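Visit Report: Tabletop Arm Cell at the Horkalach Workshop

Purpose of the Visit

The visit was arranged at the request of our equipment and maintenance section, which is preparing to set up a single-arm cell of its own in March. Horkalach has operated a small group of such cells for several years and agreed to show one of them in detail, including the daily checks, the records kept, and the repair bench. The party arrived on a Monday at 9 a.m. and remained until the middle of the afternoon.

The cell we were shown is known on site as Dernari. It is used for handling trials with household items, mostly tableware and food. The hosts asked us to concentrate on how it is kept in working order, and this report follows that emphasis. The results of the trials themselves belong to Horkalach and are not covered.

Arrival and Safety Briefing

Visitors signed in at the front desk and were given a short briefing before entering the work area. Loose sleeves and lanyards were to be removed. No one was to lean over the table while the arm had power, and the operator on duty was the only person permitted to reset a stop. The rules were posted in plain type on the door, and the operator read them aloud all the same.

We were also asked to keep voices down near the table, as the operator listens to the joints during the first run of the day. A change in sound is entered in the log even when nothing else is wrong. Two of the entries we were allowed to read consisted of nothing more than the words "wrist louder than Friday."

The Table and Its Markings

The work surface is covered in brown paper, fixed flat, with blue tape laid over it in a grid. The paper is treated as a supply item. It is changed when it is torn, when it has lifted at a corner, or when food has soaked into it. The tape is then laid again from a paper template stored in a drawer under the bench.

The grid is for the people who set out the objects. A setup sheet names a rectangle, and the operator places the item in it by eye. Slight differences in angle are accepted and are considered useful to the trials. The arm's own position is taken from the mount and has nothing to do with the tape, a point the hosts repeated because new staff had at times tried to correct a fault by moving a strip.

Power supplies and other electronics are kept beyond the papered area. The hosts would have preferred to put them below the table, and may do so when the cell is next rebuilt. The present layout leaves the connectors easy to reach, but it also means that spills must be wiped away from the back edge first.

The Morning Check

The check takes place before any object is set out. The operator followed a printed card and initialed each line:

Power off. Try each joint by hand for play.
Look along the full length of the cable for wear, and confirm that it has slack at the elbow.
Confirm that the tape bands on the lower tube are tight.
Wipe the gripper fingers and inspect the contact faces.
Check that the camera module on the gripper is firm in its mount.
Power on. Send the arm to its rest position and listen.
Open and close the gripper 5 times with nothing in it.

One member of our party asked whether the card could be shortened. The reply was that it had once been shorter, and that the line on cable slack had been added after a connector was pulled loose at the wrist. The repair took most of a day, chiefly because the replacement part was not in stock.

The Plate Task

After the check we watched the cell at work. The task involved a paper plate of bread on a tray, with the gripper brought in low to the near edge of the plate. Paper plates are regarded on site as a hard case. They bend under light pressure, and a gripper that arrives slightly too low will meet the tray before it meets the plate. For this reason the approach height is checked each time the tray type is changed.

The operator kept one hand near the stop throughout and spoke very little. We were told that runs are numbered in sequence across the life of a set of gripper fingers. The set in use had been fitted new and had reached run 482 when we entered the room; by the time the party left for lunch the log stood at 493. The previous set had been taken off after 389 runs, earlier than planned, when one contact face was found to be lifting.
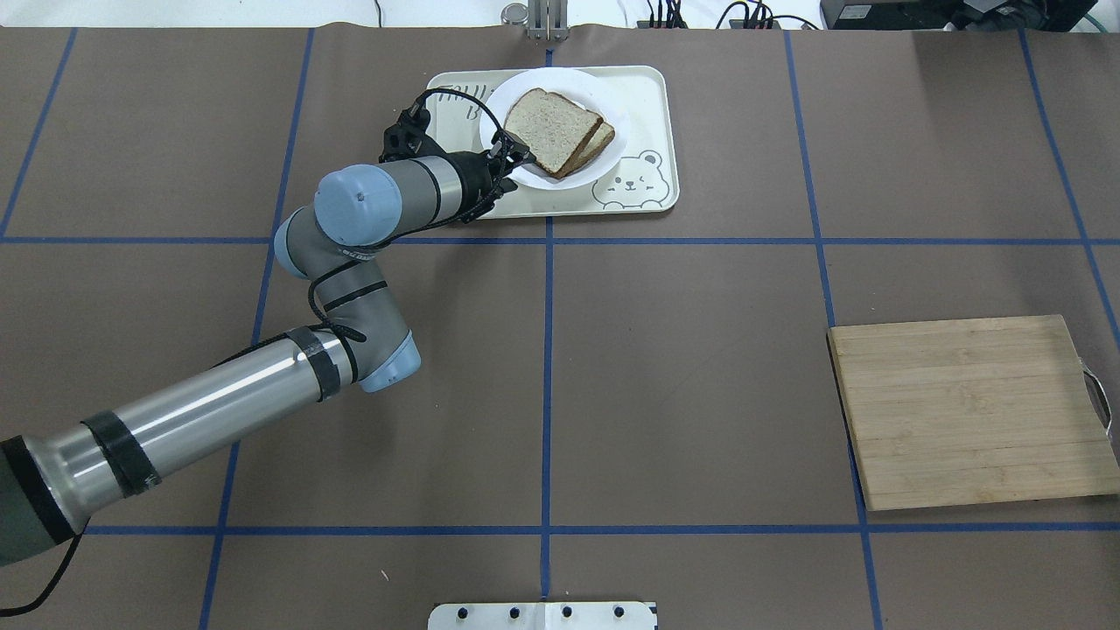

Care of the Cable

More time was given to the cable than to any other part. It runs outside the arm, looped along the segments, and it must follow every movement without catching on the table or on the objects. Horkalach has tried several methods of holding it. Plastic ties were found to be too stiff and left marks on the covering. Tape is now preferred on the lower section, where the tube is straight, and the cable is left in open coils higher up so that the joints can turn freely.

The rule on site is that the cable should never be the thing that stops the arm. Before a new task is approved, the operator moves the arm slowly to each far corner of its reach and watches the loops. If a loop draws tight, the cable is dressed again and the whole movement is repeated. We were shown how this is done and one of our staff was allowed to try it under supervision. It took three attempts. The difficulty lies in the wrist, where slack that is adequate in one direction becomes a hanging loop in the other.

Used cables are kept for a time in labeled bags so that the point of wear can be compared. Almost all of those we looked at had failed close to a connector.

The Repair Bench

The bench is in an adjoining room. It is supplied by Claeys, a local firm that also regrinds mounting plates and makes small brackets to order. Hand tools hang on a board with their outlines painted behind them. A spare gripper is kept assembled and tested, ready to be fitted as a unit, so that a fault at the fingers does not hold up the day. The faulty gripper is then taken apart at leisure.

Joints are not opened on site. If a joint develops play, or if its temperature rises beyond the limit written on the card, the arm is removed and sent out. The hosts were open about the cost of this policy in lost time. An earlier attempt to service an elbow at the bench had left the arm with a small position error that was not noticed until the following week, and all of the work done in between had to be repeated.

Removing the arm requires two people — one to carry the weight and one to release the bolts. When it is put back, the bolts are tightened in a set order, and a short position test is carried out before the cell is returned to use. The result is written in the log beside the date of the work.

Records

Each cell has one bound logbook and one file on the shared system. The logbook is written in by hand at the table. Staff use a program called Grandora to copy the entries across at the end of the day, and a supervisor compares the two on a regular basis. We asked whether the paper book was still needed. The operators were firmly in favor of keeping it, as it stays with the cell and can be read while the arm is powered down.

The entries were brief and of uneven quality. Some gave a clear account of a fault and what was done about it. Others gave only a time and the word "reset." The supervisor acknowledged this and said that a minimum form of entry was being drafted.

Points for Our Own Cell

The following matters were agreed by the party on the return journey and are put forward for the equipment and maintenance section to consider.

A complete spare gripper should be ordered together with the arm. The budget as it stands provides for spare fingers only.

The morning check card should be adopted with small changes of wording. The line on cable slack should be kept as it is.

Power supplies should be mounted below the table from the start. Horkalach has offered to send a drawing of the arrangement it has in mind for Dernari.

A count of runs should be kept for each set of fingers, and the set inspected at a fixed interval to be settled after the first month.

Claeys should be asked for a price on mounting plates. Delivery time was not discussed during the visit and needs to be confirmed.

The party wishes to record its thanks to the operators and the supervisor at Horkalach. A return visit to our own site has been offered and will be arranged once the cell is running.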